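I switched to one bag for every trip in December, after paying Zirnley Air 88 dollars to check a suitcase I barely opened.

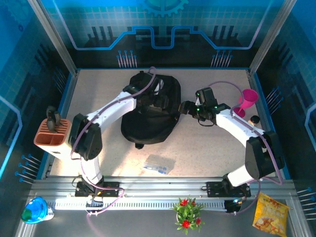
Filed under: Packing light

The bag is black, holds 26 liters and goes under the seat. Savita Jaiswal talked me into the size. I wanted a bigger one and would have filled it.

Clothes for 5 days fit if I wear the heavy shoes. Past that I do laundry in the sink, and most shirts dry overnight. 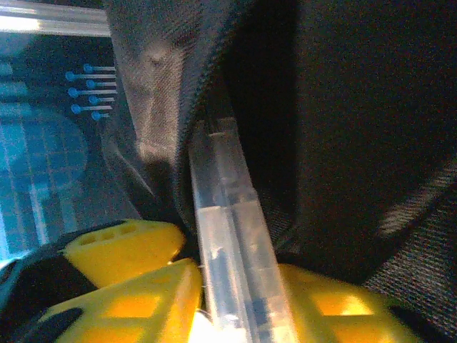
What I stopped bringing

Jeans, a second sweater, hardcover books, the travel pillow. I missed the pillow once, on the night bus to Juvolcombe.

A zipper is the first thing I check on any bag now. My old one split at the station and the repair cost 20 dollars.

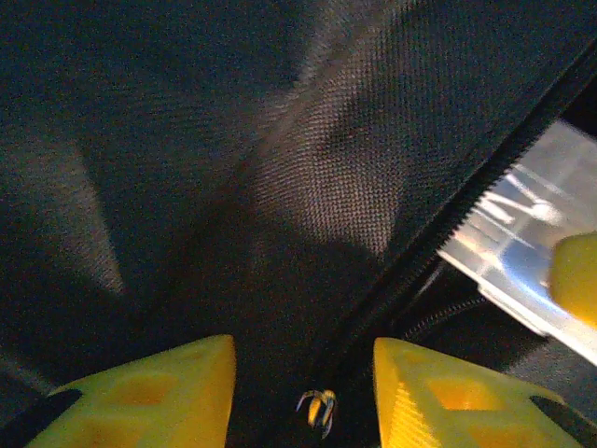 Next trip

Panyasiri in the spring, with Faizal. He still checks a suitcase.

Contact | © Parvaneh Zamani | Back to top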